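Kumbridge robotics project, dice handling task
Notebook entry, Sep 7, 2025

Aim for the session: get the pip reader and the grasp planner running off the same table frame, then collect enough labelled data to find out which die sizes we can enter for Lellenthorpe and which we should leave out.

Carried over from last entry. The planner was still using the hand-measured table height from February. Re-measured with the fingers closed and touched off at each corner. Table is flat enough across the working area, but the stored height was wrong everywhere by the same amount, which explains the pushed-down look on every foam grasp last time. New value is in the config under table_z. Old value commented out, do not delete it, the February logs need it to replay.

Dice set: foam ones in the large size, plus the small translucent and solid colours. Same bag for all runs. Placement by hand, no fixed pattern, with some of the small ones deliberately close to each other or close to a large one.

Gripper notes. Clunell board firmware reflashed, the current limit now persists after a power cycle. Previously it went back to default without any message. Check with "status" after every restart anyway until we trust it. Fingers are the long angled pair. At full opening they clear the large foam die square-on, with little to spare, so the approach yaw has to match the die yaw. The planner takes yaw from the edge fit on the top face. When the top face is washed out by the ceiling lights the edge fit goes to the reflection in the tabletop and the yaw is rubbish.

Foam compresses, so final finger width says very little about die size. I have stopped using width as the grasp check for the teal ones and use motor current only. Threshold is per class, set in grasp.yaml.

Pre-grasp hover over the teal die with the three facing:

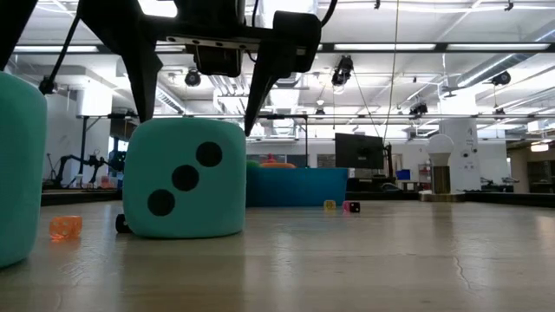

Why read the side face at all? If the score is on the top face then the side view only tells you which four values are possible for the top, and you still need a second look to settle it. I'd drop the side reader and put the time into a proper overhead view before Lellenthorpe.

Answer to the comment above: agreed for scoring. The side reader stays in for now as a consistency check. If the side face reads three then the top cannot be three or four, and that rule is free. It caught real errors in the log, mostly a two called as a three on the small translucent dice. It does nothing for dice that are occluded from the side, so it can only veto and never supplies a value by itself.

Reader results. 3,936 frames logged over the runs. After throwing out frames with the arm moving and frames where no die was fully in view, and de-duplicating, there are 1,331 labelled crops. 1,079 read correctly with the current model. Sorted the failures by eye:

- Translucent dice, pale pips. Largest group by a wide margin. Contrast between pip and body is poor and the internal glints get counted as pips.
- Two small dice touching. The segmenter merges them and the reader returns the sum. A merged pair has the wrong aspect ratio, so this should be easy to reject.
- Oblique faces on the foam dice. Pips foreshorten to thin ovals and the circularity filter removes them.
- Reflections. The tabletop is glossy enough that a second, dimmer die appears under the first.

Tried a lower exposure for the translucent group. Helps with the glints, hurts the solid black dice. Not worth switching per class unless we can do both exposures in one stop.
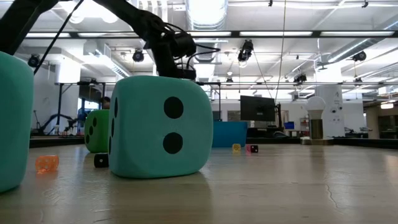 Imke Kasten

Oblique faces, continued. With a large foam die turned slightly off square, one side shows a proper two and the narrow side shows three pips as slivers. The reader was adding them together and returning five. Both faces belong to one body and the segmenter gives one mask, so the split has to come from the vertical edge. The rounded foam corner gives almost no gradient there, so Canny finds nothing. Fitting an ellipse to each pip and grouping by axis ratio works much better. Pips on one face share a ratio, near enough. Threshold chosen on half the foam crops, still to be checked on the other half.

Occlusion. A large die in front hides most of whatever is behind it, and the planner happily proposes a grasp on the visible part of the rear one. Added a rule: no grasp if the mask touches another mask on the near side. This means front-to-back picking order in practice. Slower, but the arm no longer comes down through the front die to get at the back one.

Small dice next to a foam die. Finger needs 12 mm clear on each side at table level. Anything tighter gets marked "blocked" and goes to the end of the queue, to be retried when the neighbour has been taken away.

Other items:
- Spare finger pads ordered through the Sales depot. No date given.
- Emergency stop tested at start and end of session, both fine.
- Log disk is getting full. Move the February runs to the archive share before recording again.
- The calibration script needs to refuse to start if table_z is older than the last finger change. Issue opened, not assigned.

Next: merged-pair rejection first, then the two-exposure test with the arm parked. Foam yaw from the side edges instead of the top face if there is time left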